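5th January | By Ilse Teuber
Reading time: 5 minutes

We use cookies to remember your settings. Accept all | Manage choices

Winter jobs for a car that lives outdoors

I love this time of year for pottering about with the car! Most of these jobs want nothing fancier than a cloth, a torch and a flask of tea, and the difference on a dark morning is lovely.

Door seals
Wipe the rubber with a damp cloth, dry it well, then rub in a thin smear of silicone grease. My old Brillell used to freeze shut every other week, and I once climbed in through the boot in my work shoes. One going-over now usually sees me through to May.

Wiper blades
Lift them and run a cloth soaked in screenwash along the edge – you'll be amazed at the black muck that comes off. If they still smear, treat yourself to a new pair. Check the length in the handbook first (mine are 17 inch on the passenger side and longer on the driver's).

Tyres
Check pressures before you set off, while the tyres are cold, and don't forget the spare. I keep a little notebook in the glovebox and it's very satisfying to fill in.

Misty windows
Lift the mats and feel the carpet underneath. Mine was sopping! A night indoors over the clothes airer sorted the mats out, and a sock filled with cat litter now sits under the passenger seat.

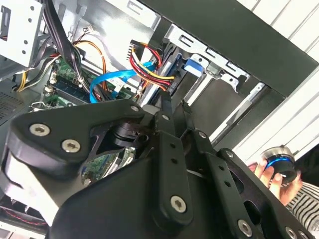

Battery
Short trips are hard on it, so give the car a good long run at the weekend. Clean any white crust off the terminals with an old toothbrush and warm water with a spoonful of bicarb, wearing gloves, then dry them and add a dab of petroleum jelly.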